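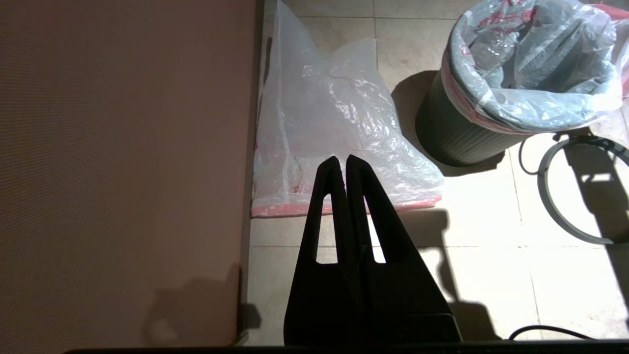

손목 카메라 화면. 바닥의 비닐봉지와 쓰레기통.

2019년 5월 5일

일요일인데 오전부터 비닐봉지 집기를 붙들고 있었다. 반투명한 비닐은 타일 바닥이 비쳐서 깊이값이 군데군데 빈다. 구겨진 면의 반사광까지 더해지면 세그멘테이션 마스크가 조각난다. 지난주까지는 임계값을 낮춰서 버텼는데, 그러면 그리퍼 손가락 그림자까지 물체로 잡힌다.

오늘은 그림자부터 처리하기로 했다. 손가락 위치는 관절값으로 알 수 있으니 광원 방향만 대충 잡아 주면 그림자가 떨어질 영역을 미리 계산할 수 있다. 그 영역에서는 밝기 변화를 무시하고 경계의 색만 보게 바꿨다. 봉지 아래쪽에 분홍빛 도는 빨간 띠가 인쇄되어 있어서 기준선으로 쓰기 좋았다. 다만 무늬 없는 봉지가 오면 소용이 없다.

Sullel 플래너는 3월에 고친 버전 그대로 두었다. 저장해 둔 프레임 919장을 다시 돌려 보니 743장에서 마스크가 한 덩어리로 나왔다. 나머지는 거의 다 쓰레기통 쪽이다. 통에 씌운 비닐에도 비슷한 색 글자가 있어서 바닥의 봉지와 한 물체로 묶인다. 높이로 나누면 될 것 같은데 깊이값이 비는 곳에서는 또 막힌다.

점심 먹고 접근 각도를 손봤다. 수직으로 내려가면 마지막 구간에서 손가락이 봉지를 가린다. 약 35도 기울여 들어가게 하니 조금 더 늦게까지 보인다. 대신 왼쪽 판과의 여유가 줄어서 충돌 검사에 걸리는 경로가 늘었다. 판을 상자 모델로 넣어 둔 게 너무 두꺼운 탓도 있다.

바닥의 검은 케이블은 아직 지도에 없다. 내일 장애물로 등록하고, Zomport 로그 변환기에서 시간이 3프레임씩 밀리는 문제도 봐야 한다. 코드는 브랜치에 올려 두고 여섯 시쯤 나왔다.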